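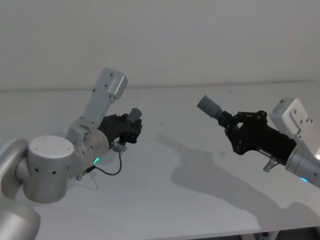
Figure 4-1. Facing pose, seen from the head camera. Each hand holds one gray cylinder.

4. Setting up and running the two-hand alignment trial

This section covers the alignment trial used in the Preltilel method. Read Section 3 (arm mounting and base calibration) before you start. The trial measures how well the policy brings two held parts into line using the head camera alone, with no force sensing at the wrists. All results in Section 6 were collected with the procedure below.

4.1 What the trial measures

Both arms start in the facing pose with a cylinder in each hand and open space between them. The policy then closes the gap until the two ends are judged to be in line. The arms stop short of contact. A separate routine (Section 5) handles the mating motion.

Two values are logged for every trial:

Angle error: the angle between the long axes of the two cylinders at the stop point, in degrees.
Offset error: the sideways distance between the two axes, in millimeters.

The starting angle is varied on purpose. Do not try to make the cylinders look parallel before a run. The facing pose only has to point the left hand toward the right and the right hand toward the left.

4.2 Before you begin

You need:

Two arms with hands fitted and base calibration done
Head camera, warmed up for 21 minutes
One pair of gray test cylinders from the Opoku part set
A clear, plain tabletop with a plain wall behind it
The trial runner, installed under the name asovby

CAUTION: Keep people out of reach of both arms whenever the drives are enabled. Keep one hand near the stop button during steps 6 to 14.

CAUTION: Check the cable at the left wrist before every session. It hangs in a loop below the hand and needs enough slack for full wrist rotation. A cable that is pulled tight can work loose from its connector partway through a run and spoil the log.

4.3 Placing the arms and parts

1. Clear the table. Remove tools, tape and spare parts from the whole area the head camera can see.

2. Wipe the tabletop with a dry cloth. Small specks do not affect the result, but anything wider than a fingertip may be picked up by the segmentation step.

3. Set the room lights to the level used for calibration. Shadows from the arms will fall across the table. This is expected, and the training data includes them. Do not add lamps to remove them.

4. Start the trial runner and load the profile named facing_pose.

5. Check that the speed limit reads 60 mm per second. If it shows a higher value, the profile did not load. Close the runner and repeat step 4.

6. Enable the drives. Wait for both arms to report ready in the runner window.

7. Select Open Hands. When the fingers have stopped moving, place a cylinder in the left hand so that one end stands clear of the fingertips. Select Close Left.

8. Do the same for the right hand, then select Close Right.

9. Try to turn each cylinder gently with two fingers. If it turns, open that hand and seat the part again.

Note: The two cylinders do not have to stick out by the same amount. The policy estimates the visible length of each one at the start of the run, and a mismatch is part of the test.

10. Step back and select Go To Facing Pose. Compare the head camera view with Figure 4-1. The ends of both cylinders should be in view, and neither should be hidden by a finger or a bracket.

If a bracket blocks the view of a cylinder, do not move the arm by hand. Change the head tilt in small steps until the end is visible, then save the new tilt in the session file. The reference mask must be taken again after any change in tilt.

4.4 Taking the reference mask

11. Select Capture Mask. The runner records 200 camera frames with the arms held still and averages them.

12. Look at the mask preview. Each cylinder should appear as one solid region. The shadow on the table should not be marked as part of the hand or the cylinder.

If the shadow is marked, lower the dark threshold by one step and capture again. This happens most often with the right arm, whose shadow can show the outline of the fingers and the held part clearly enough to pass as a second hand. At the Clernilstead bench we saw it more in the late afternoon – window light was getting in behind the operator. A blind fixed it.

13. Save the mask. The runner will not start a trial without one.

4.5 Running a trial

14. Select Run. The arms will move from the facing pose to a random starting offset, pause, and then begin to close the gap.

15. Watch the gap between the cylinders. If they look likely to touch, press the stop button. Mark the trial as Stopped in the log and write down which arm was moving. Do not delete it.

16. When the runner shows Settled, wait for the two error values to be written to the log. Do not open the hands until the log line appears.

17. Select Go To Facing Pose and repeat from step 14. Take a new mask after every block of trials, or sooner if the lights change.

Note: Stopped trials count as failures in the reported success rate. Leaving them out makes the numbers look better than they are, and makes them impossible to compare with ours.

4.6 Reading the result

A trial passes when both errors are below the limits set in the session file. With the default limits and the policy as released, 73 percent of our trials passed. Most of the failures were in angle. Offset was usually within the limit even in trials that failed.

We do not have a full explanation for this. The cylinders are short, and a short part gives the camera little edge to work from when judging its direction. Rounded ends may also play a part. Runs with a longer part are planned for July and will be added to Section 6.

If your pass rate is well below ours, check these in order:

Base calibration of both arms (Section 3.4)
Head tilt, compared with the value stored alongside the mask
Grip – a part that slips during the run shows up as an angle error that grows from trial to trial
Camera exposure, which must be locked and not set to automatic

4.7 Ending the session

18. Return both arms to the facing pose.

19. Hold the left cylinder, select Open Left and remove the part. Repeat for the right.

20. Disable the drives and wait for the runner to confirm before you reach across the table.

21. Copy the session folder to the project drive. Keep the mask, the session file and the log together. A log without its mask cannot be rescored.

Continue to Section 5 for the mating routine.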